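Pliveck 折りたたみ式 果物乾燥ネット 3段タイプ

商品番号 3458
販売 Pondville 台所道具店

薄く切った果物や野菜を、風と日光でゆっくり乾かすための吊り下げ式ネットです。電気は使いません。ベランダの物干し竿、軒下のフック、室内の鴨居などに掛けて使います。

私どもの店は、もともと輸入の保存瓶を扱っていました。瓶を買ったお客様から「中に入れるものを自分で作りたい」という相談を多くいただき、三年前からこのネットも並べています。メーカーは Pliveck で、当店で売っているのは3段タイプだけです。以前あった5段タイプは、下の段の乾きが遅いという声が続いたため、取り扱いをやめました。

仕様

段数 3段
段と段の間隔 17センチ
吊り下げたときの高さ 67センチ(上のフックを除く)
網 ポリエチレン
枠 ステンレスの針金
開け口 側面ファスナー、各段に一つ
色 白のみ
付属品 吊り下げフック一個、収納袋一枚

たたむと平らな円形になります。たたみ方は、収納袋の裏側に図が印刷してあります。初めは少し固く感じるかもしれませんが、両手で枠の左右を持ち、内側にひねると小さくなります。ひねる方向を間違えると枠に癖がつきますので、図をよくご覧ください。

乾かせるもの

りんご、柿、みかんの皮、いちじく、大根、にんじん、きのこ類などに向いています。水分がとても多い果物、例えばすいかや桃は、日光だけではうまく乾かず、途中で傷むことがあります。これらは電気の乾燥機をお使いになるほうが安全だと思います。

バナナについては、お問い合わせがいちばん多いので、少し詳しく書きます。

まず、熟し具合を選んでください。皮がまだ緑色のものは、乾かしても甘味が出ません。反対に、皮がほとんど黒くなったものは、切るときに崩れて網に付きます。全体が黄色で、茶色の点が出始めたころが扱いやすいです。買ってきた日にまだ早いと感じたら、風通しの良いかごに入れて、台所の涼しい場所に二、三日置いてください。袋に入れたままにすると湿気がこもり、軸のところからかびることがあります。
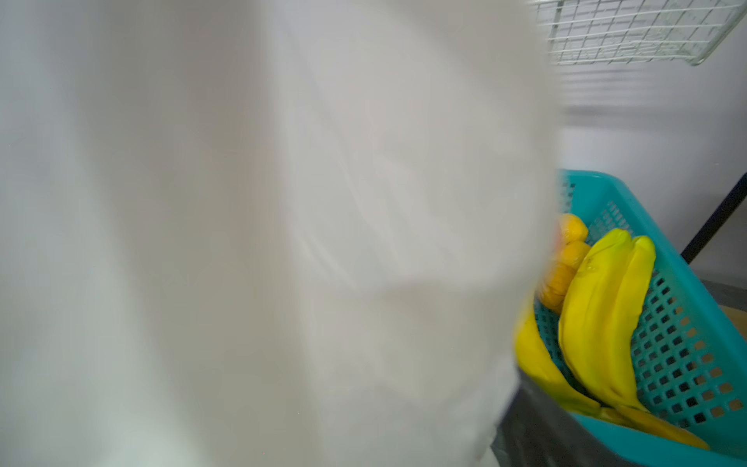 切る厚さは5ミリくらいをおすすめします。薄すぎると網に貼り付き、はがすときに割れます。厚いと中心が乾くまでに日数がかかります。切ったあと、レモン汁を水で薄めたものにさっとくぐらせると、色の変化が少なくなります。くぐらせた後は、必ず紙で水気を取ってから網に並べてください。

並べるときは、一枚ずつ間を空けます。一段に載せる量は200グラムまでが目安です。それより重くなると網の中央が下がり、切った果物が真ん中に集まってしまいます。集まったところは乾きません。

日当たりが良く、空気の乾いた日に始めます。半日たったら一度裏返し、夕方には家の中に入れます。夜の間は湿気が戻りますので、外に出したままにしないでください。表面がべたつかず、曲げても水分がにじまなくなったら出来上がりです。バナナの場合、市販のチップスのようにぱりぱりにはなりません。あれは油で揚げたものが多く、作り方が違います。こちらは、やわらかくて歯に少し付くような食感になります。

季節について

一年の中で使いやすいのは、10月から2月の終わりごろまでです。気温が低く、空気も乾いているため、失敗が少なくなります。梅雨の間はおすすめしません。真夏は日光が強いので早く乾くように見えますが、湿度の高い地域では表面だけが固くなり、中に水分が残ることがあります。夏にお使いになる場合は、乾かした後に冷蔵庫で保存し、早めに召し上がってください。

お手入れ

使い終わったら、ぬるま湯で薄めた台所用の中性洗剤で、網を押すように洗います。こすると網の目が開きます。果物の糖分が残っていると虫が寄りますから、角の縫い目のところも忘れずに流してください。洗濯機と食器乾燥機は使えません。陰干しをして、完全に乾いてから袋にしまいます。

ファスナーの動きが悪くなったときは、ろうそくを軽くこすり付けると滑りが戻ります。油は食品に付きますのでお使いにならないでください。

ご注意

・風の強い日は、外に吊るさないでください。重さが軽いので、横に大きく揺れます。
・魚や肉を乾かした後に果物を入れると、においが移ります。両方お使いになる方は、二つに分けることをおすすめします。
・火の近く、ストーブの真上には吊るさないでください。網が溶けます。
・小さなお子様の手が届かない高さに掛けてください。

よくいただくご質問

網の目は虫を防げますか。
はえや蜂は入りません。とても小さい虫は、果物の甘い香りが強い時には、完全に防ぐことができません。気になる方は室内の窓の近くで、扇風機の弱い風を当てながらお使いください。

フックだけを買うことはできますか。
できます。ご注文の備考欄に「フックのみ」とお書きください。折り返し、値段と送料をお知らせします。

同じ大きさの Dehghan の保存瓶に、一回分が全部入りますか。
果物によって変わりますが、3段にりんごを載せた場合、乾いた後は中サイズの瓶一本にほぼ収まります。瓶に入れる前に、一晩紙の上で休ませてください。まだ温かいうちにふたをすると、内側に水滴が付きます。

枠が曲がってしまいました。直せますか。
軽い曲がりは、たたむ時と反対にひねると戻ることが多いです。戻らない場合は、写真を付けてメールでご相談ください。お買い上げから一年以内で、普通の使い方による曲がりでしたら、交換いたします。

配送と返品

ご注文は、Pristlow の倉庫から発送いたします。通常は、ご注文の翌日から三日以内に出荷します。未使用で、収納袋が未開封のものに限り、到着後八日以内の返品をお受けします。その際の送料はお客様のご負担をお願いしております。

お知らせ 2025年7月26日(土)
収納袋の色が、生成りから灰色に変わりました。ネット本体に変更はありません。袋の色のご指定はお受けできませんので、ご了承ください。

関連する商品
Dehghan 密閉保存瓶 中
Pliveck 果物用スライサー 厚さ調節付き
吊り下げフック 交換用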